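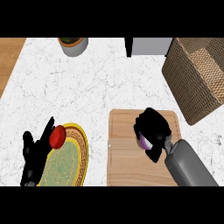 I had been meaning to get out to the Fallent open day for three years running, and every October something came up (one year it was my own furnace, of all things). So when my neighbor Emlyn Owen mentioned he was driving over and had an empty seat, I said yes before he had finished asking. It's a little more than an hour each way, and Emlyn likes to stop for pie, so you have to plan your whole day around it.

The lab is on the second floor of what used to be the Thygesen furniture showroom. They kept the big front windows and the wide staircase, and there's still a faint smell of varnish on the landing, or else I wanted there to be. A young woman at the door gave us stickers for our names and told us the ten o'clock tour was full but we could tag along at the back if we didn't mind standing. We didn't mind.

Now, I'd gone in expecting a lot of machinery, and there was some, but the part I've been thinking about ever since happened on a screen. The program is called Weteo, and it's a simulated kitchen. Our guide was a man named Alun Yorath, who had a very patient way of talking and a cup of tea he never once drank from. He explained that before they ask a real arm to handle anything in a real kitchen, they let it practice in the computer, over and over, with the groceries and the dishes put in different spots each time. He told us they had run more than 2,000 practice rounds of the vegetable task since the summer.

The kitchen itself was prettier than mine, I have to say. White marble counter, a potted plant, a great big wicker basket, and a yellow-rimmed plate with a fancy patterned band that I would buy tomorrow if it existed. There were two black grippers at work, one over by the plate with a tomato and the other holding a red onion above a cutting board. I caught myself leaning in the way I do when one of the grandkids is carrying something breakable — and it's an onion! In a computer!

Somebody near the front asked why vegetables, and Alun said that round things are a nuisance. A box will sit where you put it, but a tomato has opinions. He also said onions vary so much, big and small, smooth and papery, that they keep 200 different ones in the program. I asked if anybody had to sit down and make all those onions, and he said yes, and that he'd made 65 of them himself and dreamed about them for a while afterward. Everyone laughed, and I think he was pleased, though he went right back to talking about friction.

I didn't follow all the friction part. What I did take away is that how hard to squeeze is its own problem, separate from where to put the fingers, and that they fuss over it a good deal. My mother used to say the same thing about pie dough, more or less.

After that we were allowed to try the controls ourselves at a side table. The line was long, so we each got just a few minutes. I managed to knock a tomato clear off the counter and Emlyn closed his gripper on nothing at all, twice, with great confidence. A boy of maybe nine went after us and did it on his first go, and his father was very nice about not gloating.

There was coffee downstairs, and cookies from the bakery in Londton, the ones with the orange peel. I had a long chat with a retired machinist about his knees. Alun came down at the end and I asked him when he thought I might have one of these things in my own kitchen, and he looked into his cold tea for a good while and said he'd be happy if it could set a table by next fall.

We stopped for pie on the way home. Emlyn had the cherry. If any of you want to go next year, they ask that you sign up ahead of time for the morning tour, and wear comfortable shoes, because there are no chairs up there at all.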